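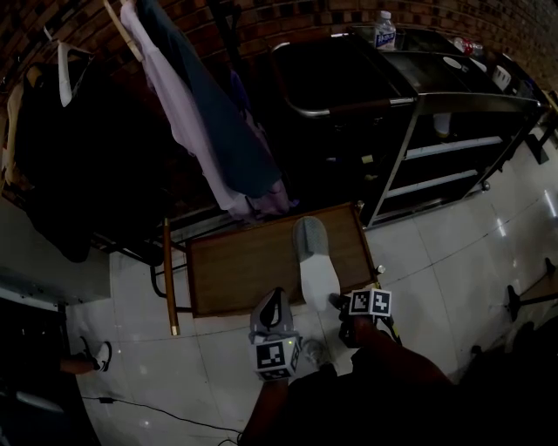 What did the grant pay for between the spring and November?

It paid for the fitting-out of the clothing and shoe room, the first 7 months of running costs, and a part-time coordinator. The sections that follow take these in turn, with the spending at the end.

Progress report to the Murow Fund
Jinier Clothing Room
Prepared by Kári Damgaard, coordinator

1. The room

The room is on the ground floor of the old Sveinbjörnsson building, at the loading dock end. We got the keys a month later than planned. The previous tenant had left shelving bolted to the wall and it had to come out before we could do anything else. Zenach did the removal and patched the floor for the price in their original quote.

We kept the brick and the white tile as they were. The application had a line for paint and vinyl flooring. We did not spend it, and I asked in my last letter whether it could go toward racks and hangers. Thank you for agreeing to that so quickly.

Lighting is still weak along the back wall. Customers carry dark clothes to the door to see if they are navy or black. Zenach has looked at it and says the wiring can take two more fixtures. I would like to do this before the end of the winter and have put it in the request at the end.

2. Clothing

Donated clothes come in through the side door and are sorted the same day where possible. Anything stained, torn past mending or missing a zipper goes to the textile recycler. The rest is washed, hung and put out. Shirts and jackets go on the racks. Knitwear is folded because it stretches on a hanger.

We started with a mix of wooden, wire and plastic hangers that people gave us. The wire ones bent under winter coats and have been thrown out. The wooden ones and the heavier plastic ones have held up well, and we are still using both.

We first hung everything by color, as the application said we would. It looked good and did not work. People come in needing a size, and they had to go through every rack to find it. In the third month we changed to size first, then type of garment. Customers now find things on their own more often, and the desk is quieter.

Jackets went out faster than anything else this fall. We ran out of men's large twice.

3. Shoes

Shoes were a small part of the application and have become a large part of the work. We have given out 124 pairs since opening. Sneakers are asked for most, mainly by people starting jobs where they stand all day.

Each pair is checked before it goes out. We look at the heel, the tread and the lining, take out the insoles and wash them, and clean the uppers by hand. Mesh sneakers take longer than leather because the dirt gets into the weave, and they need to dry overnight. White soles are done with a brush and dish soap. We tried a bought sole cleaner and it was no better.

We lost a number of single shoes in the first weeks. Pairs were being separated during cleaning and the second shoe would turn up days later in another bin. Laces are now tied together at the side door as soon as a pair comes in, and slip-ons are clipped with a clothespin. I have not had to write off a single shoe after we made this change.

Trying on is still awkward. There are not enough places to sit, and people end up leaning on a rack with one foot in the air. A proper bench with shoe storage under it would fix this. It is the item I would put first if only part of the request can be met.

4. People using the room

62 households have registered. The target in the application was lower, but it was set before we knew the bus stop would be moved closer to us. Most households come more than once, usually when the season changes or when a child has grown.

Opening hours were 10 to 2. Several people told us they could not get here before work let out, so we moved one session to the evening, closing at 8. The evening session is now the busier of the two. Staffing it is harder, and I have been covering most of it myself.

5. Spending

The rack and hanger line is fully spent, including the money moved over from paint and flooring. Laundry costs are over budget. The machines are fine but we use more hot water than I allowed for, and the shoe washing was not in the original figure at all. Savings on transport have covered the difference so far - two donors now deliver to us instead of asking for pickup.

$800 of the equipment line is unspent. I would like to carry it into the next period.

6. Request for the next period

- Carry over the $800 toward a bench with shoe storage
- Two light fixtures for the back wall, fitted by Zenach
- A higher laundry line, to include shoes
- Paid cover for the evening session

Receipts and the registration summary are in the folder sent with this report. The Zenach quote for the lights is to follow, as they are still waiting on a price from their supplier.

Kári Damgaard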